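Cisternas Tabletops - Common Questions

How big can you make a top?
Up to 188 cm long in one piece. Longer tops are joined on site.

Which finish should I choose?
Matte hides fingerprints better than gloss. Samples are free - ask for up to 6.
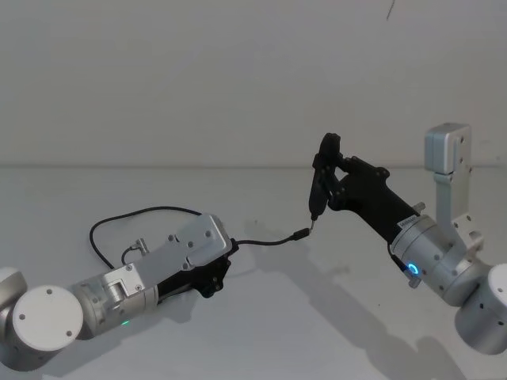

White top, matte, against a pale wall.

How do I clean it?
Use warm water and a little dish soap. Do not use scouring pads or bleach.

Can I return a cut top?
No. Uncut tops can come back within 40 days in the original wrap.

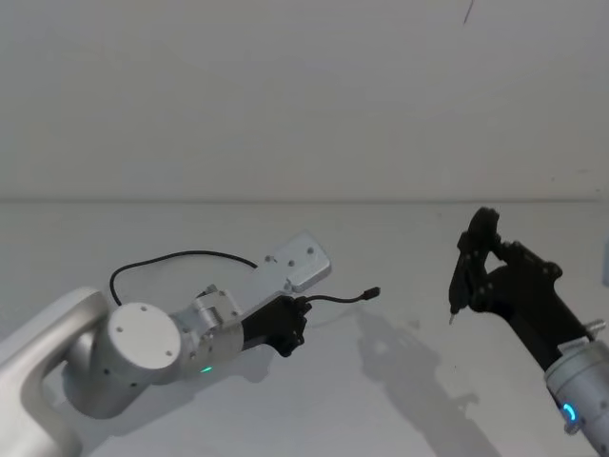
Delivery

Do you deliver upstairs?
Yes, for orders over $600. Call Bernardo Moreira to set a time.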